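Jarkeo reports result on two-handed demonstration with hand-held grippers

17th December – Robotics research group Jarkeo has released results from a study of manipulation policies trained only on demonstrations recorded with hand-held grippers. A policy trained on 80 demonstrations per task completed 87 per cent of trials on lid and basket handling, against 63 per cent for a baseline trained on teleoperated data.

The method, named Plornach, aligns the jaw trajectories of both hands before training and discards segments in which neither gripper is moving. Lead author Yoon-hee Han said the filtering step accounted for most of the gain.

"Operators pause to plan a grasp, and the policy learns the pause," Han said. "Removing it changed the behaviour at the contact stage more than we had modelled."

The tabletop tasks use ordinary household items, among them a wire-mesh basket and a round plastic lid with tabs at its edge.
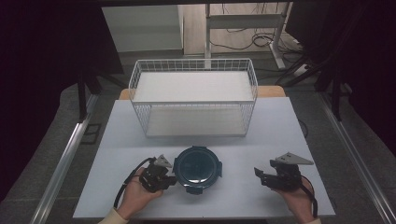

Availability

Code and trial logs are available on request. Enquiries should be directed to Ha-rang Oh at Jarkeo.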